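I have been putting off this review for two weeks, mostly because I kept changing my mind. Monique Bailly, who shares the lab bench with me, says I change my mind about grippers the way other people change socks, and she may be right. Anyway, I have now spent enough evenings with the Trivwood soft-tip fingers, and with the Brenia hard fingers they replaced, to say something useful to anyone who wants a two-armed tabletop rig to handle clothes.

Clothes are a lovely, maddening thing to ask a robot to pick up. A block is a block from every side, but a pair of jeans is a different shape each time you set it down, and black fabric gives a small camera almost nothing to work with. 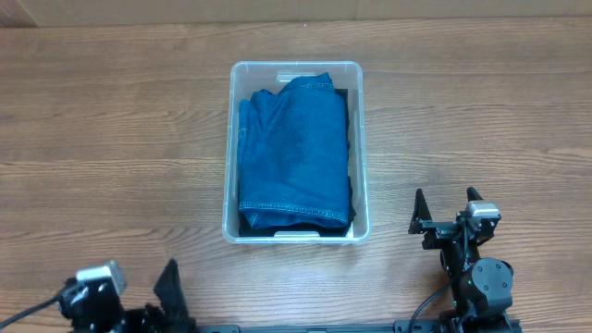
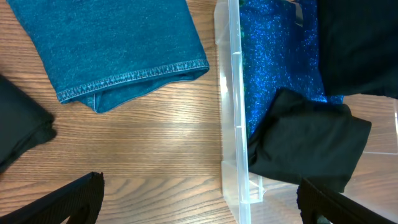 So, the fingers first. The Brenia set came with the arms and I was fond of it for a long while. It is stiff, it goes where you send it, and for boxes and bottles I would happily keep it on forever. With cloth it has one bad habit: it pinches beautifully at the very tip and then lets the fabric slide the moment you lift anything with weight in it. Denim was the worst. I could get hold of a hem nearly every time, and then the rest of the leg would drag it right back out of the fingers.

The Trivwood fingers have more give, and that helps more than I expected. They settle around a fold and hold a thicker bite of it, so a waistband comes up in one piece. I ran 40 lifts of the same folded jeans with each set (yes, I know, a thrilling Saturday), and the Brenia fingers dropped them 11 times. The Trivwood fingers dropped them twice, and one of those was me fumbling the controls while reaching for my coffee.

They do have their faults. The tips are wide, so getting in between a garment and the wall of a storage bin takes patience — you have to come down nearly vertical and close slowly, or you end up gripping the rim and dragging the whole bin along with you. I did that more often than I'd like to admit! They also pick up lint like nothing I have ever owned. A quick wipe with a damp cloth brings the grip back, but I had to make it part of my routine, and I do wish the manual mentioned it somewhere.

Now the cameras. I compared the stock wrist cameras against a pair of Joly units that Oluwatosin Afolabi kindly lent me, and I had really hoped to fall in love with the Joly ones. In bright, plain light they are sharper, no question, and stitching shows up crisp enough to aim for. Once you lay one dark item over another, though, the exposure hunts up and down and you lose a second or two waiting for it to make up its mind. The stock cameras are softer but steady, and when you are steering two arms at once, steady wins for me. I gave the Joly pair back with thanks and only a little regret.

On the controller side I have much less to complain about. The Pravimwood box took one evening to set up, and it holds both arms in step without the little shudder I used to get at the end of a long reach. The fan is loud. Gerrit Lambrechts has the same box and put his on a shelf across the room with a longer cable, and I mean to copy him as soon as I find a cable that reaches.

As for money, the finger set, spare tips and mounting screws came to 488 dollars, and that is a lot for something that fits in your coat pocket. Swapping them takes 30 minutes the first time and far less after that, provided you have a decent small hex key and don't use the soft one in the package, which rounded off on my second screw.

Would I buy the fingers again? For fabric, yes, and gladly. If you mostly move hard things from one place to another, keep what came with your arms and spend the difference on a better lamp over the table. I'm leaving mine on through the winter, and in March I want to try them on knitwear, starting with an old wool sweater that already has a hole in the elbow.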